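Waist Sizes on Jeans: What the Label Says and What the Tape Says
Final project report, Introduction to Apparel Studies
Branislav Michalík and Thirumalai Kulkarni

Introduction

Most people who buy jeans online order by the waist number on the label. The number is given in inches, so buyers expect it to match a tape measure. Both of us have owned jeans in the same labeled size that fit very differently, and we wanted to know how far apart label and tape can get.

Our project had two parts. The first was a review of online listings, to see how many gave a measured waist along with the labeled one. The second was a hands-on check of used jeans at Vávra, a secondhand store near campus that let us work in its back room during slow hours in June.

Listings

We collected 3868 listings for men's and women's straight-leg jeans from the resale site Trustis. Of these, 2348 gave a measured waist as well as a labeled size. The rest gave only the label number, or a letter size, or nothing. We left those out of the comparison.

Sellers do not all measure the same way. Some lay the jeans flat and report the width, others double it, and a few measure around the outside of a fastened waistband. When a listing did not say which, we looked at the number and decided if it had to be a flat width. This worked for adult sizes but would not work for children's jeans, where a doubled number and a flat number are harder to tell apart. 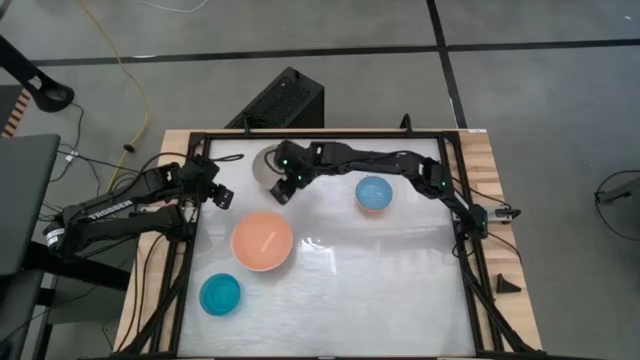 Measuring used jeans is slower than it sounds. The waistband has to be buttoned, laid flat and pulled straight without stretching it, and a curved waistband never lies fully flat. We tried three ways of doing it before settling on one: front and back edges lined up, tape along the inside top seam, result doubled. The surface underneath matters too. A white top with a black frame around it, like the one on the wooden table, gives a clear background for dark denim and a straight line to set the hem against, but a glossy finish shows pale streaks of light across the middle and those make thin tape markings harder to read. We would choose a light matte surface for this kind of work.

In total we measured 67 pairs. Each pair was measured once by each of us, and the second person did not see the first result. If the two numbers did not agree to the nearest half inch we both measured again and took the middle value. Pairs with a replaced button, an elastic insert or a waist that had clearly been taken in were put back on the rack and not counted.
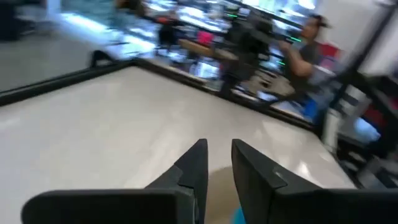 Figure 2. Gripper fingers standing open above the glossy white tabletop.

Results from the store

Nearly every pair was larger than its label. Only 2 pairs measured smaller than the number printed on them, and both were rigid denim with no stretch fiber listed on the care tag. We think washing is the likely cause but we have no way to check how often a used pair was washed or at what temperature.

The two labels we saw most often were Daltirlow and Gurkent. Daltirlow jeans were close to each other: if one pair ran big, the next one ran big by a similar amount. A buyer who knows the brand could simply go down a size. Gurkent was harder to predict. Older pairs, which we sorted by the style of the care tag, were nearer to the label than newer ones, and the stretch styles were the loosest of all.

Stretch denim was the main source of disagreement between the two of us. It gives under light tension - even the weight of the legs hanging off the table changed the reading. After the first afternoon we kept the whole garment supported. 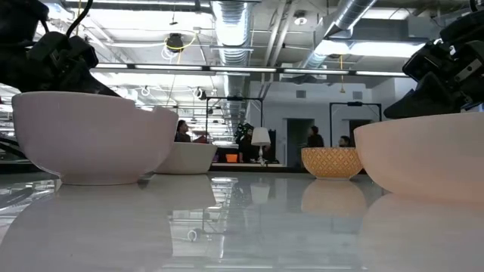

Figure 3. Bowls lined up on the tabletop between two grippers.

Comparison with the listings

The Trustis numbers leaned the same way as ours, with measured waists above labeled waists in most listings. The spread was wider, as we expected with so many different people doing the measuring. Listings with a photo of the tape in place had fewer odd values. Women's styles showed larger gaps than men's, but women's labels also mix inch sizes with numbered sizes, and our conversion table may account for part of that.

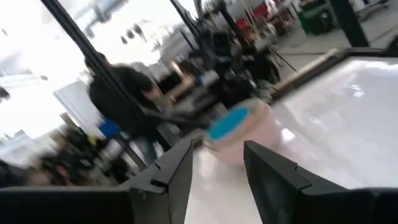
Limits and further work

All the jeans we handled were used, so we cannot say what they measured when new. One store in one town also has its own mix of brands. A follow-up could buy new pairs in a single size and measure them before the first wash and after each of several washes. Thirumalai would also like to include rise, as a waistband that sits lower on the body is often cut larger on purpose, and we did not record it.

Our data sheet and the measuring instructions are kept in the course folder. Thank you to the staff at Vávra for the use of the back room.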